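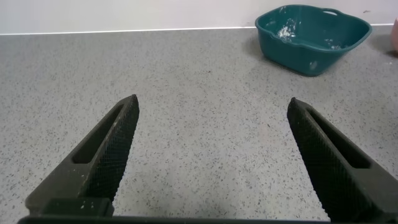 # 집에서 로봇팔로 가루 옮겨 담기: 손목 카메라 맞추기부터 붓기까지

지난번 글에서 팔 조립까지 끝냈으니까 이번에는 드디어 가루입니다! 블록 집어서 상자에 넣는 건 다들 한 번씩 해보셨을 텐데, 가루는 완전히 다른 세계더라고요. 컵을 잡는 것도 일이고, 기울이는 것도 일이고, 끝나고 조리대 닦는 게 제일 큰 일이고요(진심입니다).

저는 주방 조리대 한쪽을 통째로 작업대로 쓰고 있어요. 프로젝트 이름은 제 마음대로 '암이어데일(Amirdale)'이라고 붙였습니다. 별 뜻은 없고 폴더 이름이 필요했어요. 제어 스크립트는 Juraj Koubek이 올려둔 걸 받아서 고쳐 썼고, 원본은 블록 쌓기용이라 붓는 동작은 새로 짜 넣었습니다.

## 준비물

- 평행 그리퍼가 달린 로봇팔
- 손목 카메라 하나, 위에서 내려다보는 카메라 하나
- 넓은 그릇, 작은 그릇, 주둥이 있는 컵
- 밀가루나 전분 같은 고운 가루
- 마른 붓, 물티슈, 청소기

그릇은 색이 서로 다른 걸로 고르세요. 처음에 흰 그릇에 흰 가루를 담았다가 카메라 화면에서 경계가 하나도 안 보여서 한나절을 날렸습니다. 진한 색 그릇은 가루가 어디에 묻었는지 바로 보여서 디버깅하기도 훨씬 편해요.

## 1. 손가락 면부터 확인하기

손가락 안쪽은 매끈한 것보다 무늬가 파인 걸 추천해요. 저는 다이아몬드 널링이 들어간 걸 씁니다. 대신 그 홈 사이에 가루가 끼기 시작하면 잡는 힘이 슬금슬금 달라지거든요. 몇 번 돌릴 때마다 마른 붓으로 결을 따라 쓸어주세요. 물티슈로 먼저 닦으면 반죽이 됩니다. 제가 해봤어요...

컵을 잡는 힘은 최대치의 18퍼센트에서 시작했어요. 얇은 플라스틱 컵은 세게 잡으면 입구가 타원으로 찌그러지고, 그러면 붓는 방향이 엉뚱한 데로 갑니다. 빈 컵으로 들었다 놨다를 해보고, 미끄러지면 조금씩만 올리세요.

## 2. 손목 카메라 각도 맞추기

그리퍼를 활짝 벌린 상태에서 양쪽 손가락 끝이 화면에 다 들어와야 합니다. 한쪽만 보이면 컵에 다가갈 때 반대편 손가락이 뭘 치는지 알 수가 없어요.

1. 그리퍼를 끝까지 벌립니다.
2. 팔을 조리대 위 대기 자세로 보냅니다.
3. 카메라 나사를 반쯤만 조이고, 손가락 끝 두 개가 비슷한 높이에 오도록 돌립니다.
4. 나사를 마저 조이고 그리퍼를 몇 번 여닫아 봅니다. 화면이 흔들리면 다시 조이기.

케이블은 꼭 여유를 두고 고정하세요. 붓는 동작에서 손목이 많이 돌아가는데, 저는 딱 맞게 묶어놨다가 커넥터가 쏙 빠졌습니다. 로그에는 '카메라 연결 끊김'만 잔뜩 찍혀 있어서 처음엔 소프트웨어 문제인 줄 알고 엄한 데를 뒤졌네요.

## 3. 그릇 배치하기

배치는 이것저것 바꿔보다가 제일 큰 그릇을 팔에서 먼 쪽에, 컵을 그리퍼 가까이에 두는 걸로 정착했어요. 팔이 컵을 든 채로 다른 그릇 위를 넘어가는 거리가 짧을수록 흘리는 양이 줄어듭니다. 그릇끼리는 조금씩 띄워주세요. 손가락이 생각보다 두꺼워서 옆 그릇 테두리를 툭 치고 지나가기 쉬워요.
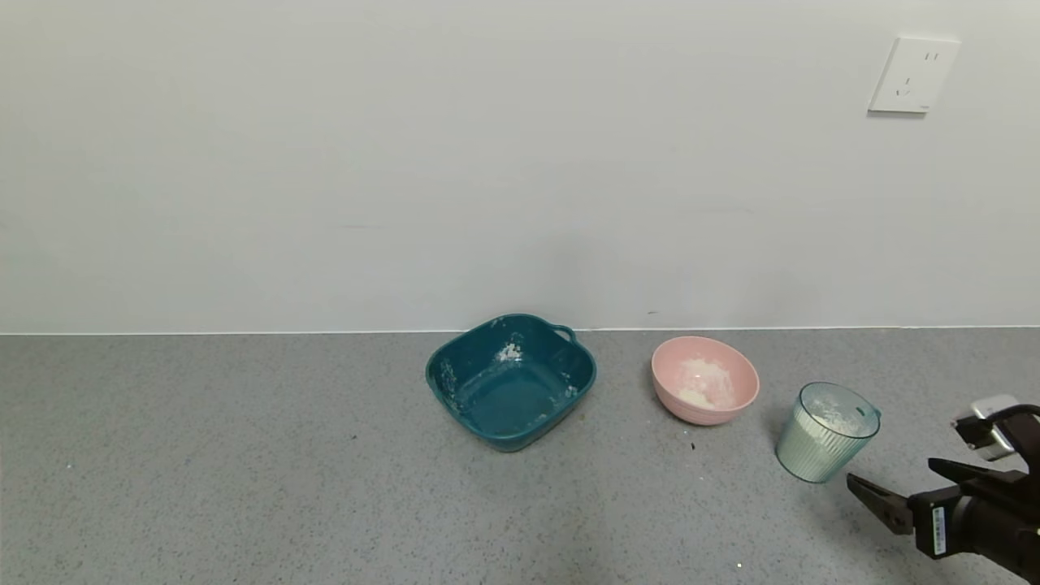

*왼쪽부터 청록색 그릇, 분홍 그릇, 투명 컵. 그리퍼는 컵 옆에서 벌린 상태.*

컵 주둥이가 어느 쪽을 보는지도 신경 써야 해요. 주둥이 방향이 제각각이면 스크립트에 들어가는 손목 회전값도 매번 달라집니다. 저는 시작할 때마다 손으로 방향을 맞춰놓는데, 나중에는 카메라로 인식하게 만들고 싶어요. 아직은 꿈입니다, 하하.

## 4. 붓는 동작 만들기

제가 쓰는 순서는 이래요.

1. 컵 옆으로 낮게 접근해서 몸통 아래쪽을 잡는다.
2. 수직으로 들어 올리고 잠깐 멈춘다.
3. 받을 그릇 위로 천천히 옮긴다.
4. 52도까지는 부드럽게, 거기서부터는 아주 느리게 기울인다.
5. 70도에서 멈추고 손목을 살짝 턴다.
6. 온 길을 그대로 되돌아간다.

4번이 핵심이에요! 물은 기울이는 만큼 졸졸 나오는데 가루는 버티고 버티다가 한꺼번에 와르르 쏟아집니다. 제 가루는 52도를 넘기면서 무너지기 시작했는데, 가루 종류나 습도에 따라 꽤 다를 테니 숫자는 직접 찾아보셔야 해요. 8월 장마 끝물에는 전분이 컵 벽에 붙어서 70도에서도 꿈쩍을 안 했습니다.

5번의 터는 동작은 욕심내면 안 됩니다. 세게 털면 그릇 안쪽 벽까지 하얗게 튀어요. 짧게 두 번이면 충분하고, 남은 건 그냥 남겨두는 게 정신 건강에 좋습니다.

## 자주 막히는 부분

**컵이 잡은 채로 빙글 돌아가요.** 무게중심보다 위를 잡았을 가능성이 커요. 잡는 높이를 내리고 손가락 홈도 털어보세요. 세로 골이 있는 컵은 손가락이 골에 어중간하게 걸리면 들자마자 비틀어지기도 합니다.

**그릇이 밀려요.** 조리대가 매끈하면 살짝만 닿아도 미끄러집니다. 그릇 밑에 실리콘 패드를 작게 잘라 붙이면 한결 나아요.

**녹화 파일이 너무 커요.** 저도 카메라 두 대를 다 저장하다 보니 폴더에 클립이 1,632개나 쌓였더라고요. 대기 자세에서 멈춰 있는 구간은 저장하지 않게 바꿨고, 실패한 시도는 따로 폴더를 파서 넣습니다. 실패 영상은 지우지 마세요. 각도 고칠 때 성공 영상보다 더 자주 열어보게 됩니다.

**가루가 관절로 들어갈까 봐 걱정돼요.** 저는 손목 관절에 얇은 천 커버를 씌우고, 끝날 때마다 청소기를 약하게 돌려요. 에어 스프레이는 가루를 틈 안으로 밀어 넣으니까 쓰지 마시고요. 청소 전에는 전원 꼭 내리세요.

다음 글에서는 작은 그릇을 집어서 큰 그릇에 붓는 걸 해볼 생각이에요. 테두리를 잡을지 몸통을 잡을지 아직 못 정했는데, 비슷한 거 해보신 분 있으면 댓글로 알려주세요. 고친 스크립트는 정리되는 대로 Amirdale 폴더째 올려둘게요.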